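Julletitz Automation
Products > Grippers > Spares and service > JG Series fingertip pads

JG Series Replacement Fingertip Pads and Pivot Kit
Part no. 3404
Supplied as a set of two pads, two pivot screws, two wave washers and thread locker.
Updated January 5, 2021. Please read the service notice before ordering. 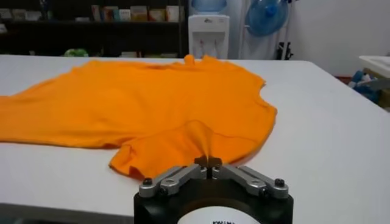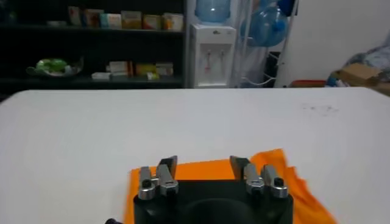 Textile handling with a linkage gripper, orange cloth on a white table

Service notice JG-20 covers slow release of fabric on linkage grippers fitted with the earlier moulded pads. In affected units the gripper reports fully open while a fold of cloth is still caught between one pad and the finger plate behind it. The arm then moves off to the next point and takes the garment with it. The fault has been reported on towels, work shirts and light cotton knits, and it is most likely where the cloth is picked up as a narrow pleat, the way the orange t-shirt is held between the fingertips in the first picture, with the fabric drawn up into a small ridge. A pleat like that puts several layers between the pads. If the back edge of a pad has lifted, even slightly, the outer layer can work its way in behind it.

What we found

The earlier pads were bonded to the finger with adhesive only. After repeated cycles on cloth the bond lets go at the rear lower corner first. The front face still looks sound and the pad still grips, so a quick look from the operator's side will not pick it up. Lint packs into the gap and holds it open.

A second fault was found on the same returned units. The outer pivot screws had backed off far enough to give side play at the fingertips. The pads then close slightly out of line and the fabric is dragged sideways across the pad edge, which speeds up the lifting. Customers who replaced only the pads had the fault come back.

The controller does not detect either condition. Position feedback is taken at the drive, inside the base, and has no knowledge of what is happening at the pads.

Affected units

Grippers shipped before May with adhesive pads. Look at the side of the pad. The current pad has a metal backing tab that hooks over the finger plate. The earlier pad has no tab. Units serviced at our Grunton workshop since then have already been changed over and carry a green dot inside the cable cover.

Stop using the gripper if

Cloth stays attached after the open command
You can slide a sheet of paper behind either pad
A pivot screw head turns by hand
The fingertips can be rocked side to side when the gripper is closed
You hear a click part way through the closing stroke

Safety

The hazard is an arm moving with a load the program does not know about. At one site a trailing bath sheet swept a tray of fasteners off the bench. At another the cloth wrapped around the wrist joint and the arm went into protective stop. There were no injuries in either case, but in both the operator had reached in to pull the fabric free while the arm was still enabled. Do not do this. Press the emergency stop, wait for the brakes to engage, isolate the gripper supply at the cabinet and then release the cloth by hand. The fingers can close without warning if power is restored while the last command is still held in memory, so clear the command before you re-enable.

Do not cut cloth out of the gripper with a blade. Two returned units had scored pads and a nicked finger plate, and a nicked plate has to be replaced.

Fitting the kit

Isolate the supply and open the fingers by hand. Remove the old pads and clean all adhesive off the plate with isopropyl alcohol. Leave it to dry. Hook the tab of the new pad over the plate, press it down and fit the retaining pin. Remove both outer pivot screws and discard them. Fit the new screws with a wave washer under each head, one drop of thread locker per screw, and tighten to the torque on the card in the kit. Leave overnight before running.

Run 20 open and close cycles with nothing in the gripper, then 20 on a folded piece of the cloth you normally handle. Watch the release from the side. If the cloth hangs up once, take the gripper out of service and contact us.

Inspection interval

Check pads and screws every 2000 cycles on woven cloth and every 600 on knits and terry. Blow out lint at the same time, with the supply isolated and eye protection on.

Compatibility

Fits JG Series two-finger linkage grippers only. Does not fit the Jelínek parallel adaptor, which uses a wider pad and a different screw. If your gripper is mounted through the Jelínek adaptor, order the adaptor pad set from the same page.

Ordering and warranty

Kits are free of charge for affected units under warranty. Have the serial number ready. Out of warranty units are charged at the list price, with freight from our Esham warehouse. Allow up to 20 working days for remote addresses. Old pads can be returned in the same packaging. We would like to see them, particularly if the unit has been run on knits.

Related items
JG Series finger plate, left or right
JG Series cable cover
Lint brush, nylon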